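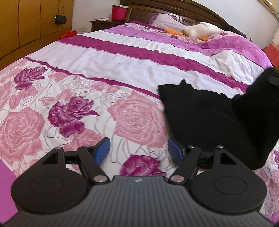

*The hand-held gripper over a rose-print bedspread, with a crumpled piece of black fabric just ahead of the right finger pad.*

## About Zirnbridge

Zirnbridge is a small company in Callby. We record people doing ordinary household jobs with hand-held grippers, and we use the recordings to teach robot arms to do the same jobs. Most of our work is with cloth: picking it up, laying it flat, folding it and putting it away.

Farhad Najafi started the company after several years repairing packing machines. He still runs the workshop and still answers most of the emails, so please allow a few days for a reply.

There are seven of us on the staff. Four work in the Callby workshop and the others spend most of their time in people's homes. We also pay local people by the hour to do recording work, after a morning's training.

## What we do in homes

Cloth is hard for a robot. A cup keeps its shape when you pick it up and a shirt does not. The same shirt dropped twice will land two different ways, and a dark one on a busy pattern is a different problem from a dark one on a plain sheet. We work in lived-in bedrooms for that reason, with the bedspreads, pillows and soft toys left as they are.

The person recording holds the gripper and closes its two fingers on the cloth, much as they would with a pair of kitchen tongs. A camera on the tool records the job from close to the hand. Nothing is recorded in a home without the written agreement of everyone who lives there, and we delete anything a household asks us to delete.

## Open days

We open the workshop to visitors twice a year. The next open day is in April and the one after that will be in the autumn. Entry is free but you do need to book. We take 60 visitors in all, spread over the day, and each visit lasts 57 minutes. It used to be an hour, but groups were meeting in the corridor.

A visit goes like this:

- A short talk in the front room about what we do and who pays for it.
- A demonstration of the hand-held gripper on a made-up bed, using shirts, socks and pillowcases.
- Your own turn with the gripper. Children are welcome to try it if an adult is with them.
- A look at Botano, our folding arm, working through a basket of tea towels.

Botano is slow. It takes far longer over a towel than you would, and it does drop them - we leave it to try again unless it gets properly stuck. Visitors often ask to see it fold a fitted sheet. It can't do that yet.

Last year roughly 112 people came across the two days. We changed a few things afterwards. There are more chairs, the talk is shorter, and the demonstration bed has been moved away from the door.

## Finding us

The workshop is on the ground floor of the Nwosu building, behind the Callby bus station. There is level access from the yard and a toilet on the same floor. Parking is limited, so come by bus if you can.

To book a place, or to ask about recording work, use the form on our contact page. Schools and colleges can ask for a separate visit during term time - put the size of your group and the ages in the message.

Page last updated 3 Feb 2026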